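Notebook > Bench arm > March

March, evening

Stayed on until gone seven to finish the gripper on the bench arm. It has been dropping things since the week before last and I have been putting off doing anything about it, so most of today went on that and very little else got done.

Started at 8.15 before the others were in. Switched off at the wall, waited for the lights on the controller to go out, then took the fingers off. Four screws, and one of them was only finger tight, which explains some of the rattle. The flat faces were greasy. I wiped them with alcohol and a paper towel and the towel came away grey. No cracks. The left finger has a small nick near the tip that I don't remember from last time, but it is on the outside edge and I left it alone.

Put everything back with a dab of threadlock and went round the screws twice. Then homed the gripper and ran it open and closed 200 times with nothing in it, listening. It clicked on the first few and then stopped. I wrote that down as well, in case it comes back.

The grip force had been left at 400 in the settings, in whatever units Plorkby uses on that screen. The manual only says "see table" and the table is missing from our copy. I think it was put up to that for the heavy tins and never put back. Brought it down to 195 and tried the cloth. Held it, but it let go when the arm moved sideways at full speed. Tried a bit higher and it was fine, then went back to 195 and slowed the sideways move down. That works too, and I would sooner have it slow than have it squeeze everything flat. Saved the settings under a new name so the old ones are still there if anyone wants them.

Lunch late. Soup from the flask, and half of the cake that was left by the kettle.

In the afternoon I did the cable. The one that runs up to the wrist has been pulling tight whenever the last joint turns past a certain point, and the outer sleeve is starting to go white where it bends. Cut the old ties off, gave it a hand's width more slack and tied it again in three places. Moved the joint slowly by hand to both ends of its travel and it no longer pulls. The sleeve itself will want replacing. Herka sell them, but the last order took a month to come, so I sent the request off today and copied in Fostden — they usually have one in a drawer.

After that, calibration. It asks you to touch the tip to the same point from several directions and I always lose patience by the fourth. Got a bad result the first time and did it all again, properly, with the lamp moved out of my eyes. Second result was good enough to keep.

Last job was the trial set on the wooden table. I set the speed limit to 120 and left it there. The cloth is the awkward one. With hard things the fingers close and either they have it or they don't, but with cloth the reading creeps up gradually and the program can't tell whether it has one layer or a whole bundle. I changed the approach so it comes down further before closing. It bunches the cloth up a lot, but it is a start. I want to run it again in the morning with everything cold, as it tends to behave differently first thing.

The Kiều program still needs its start position taught again after the calibration. I have put a note on the controller so that it doesn't get run before then. Must remember to take the note off.

To do tomorrow: start position, check the four finger screws, look for the missing page of the manual, buy more cable ties (the thin ones). Also ring about the boiler before nine.

Home by eight. Feet sore. Beans on toast and bed early.
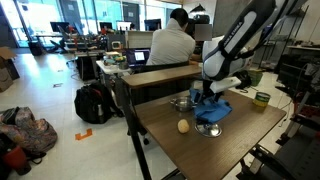

Bench arm pressing into the blue cloth, saucepan and tin on the table with it.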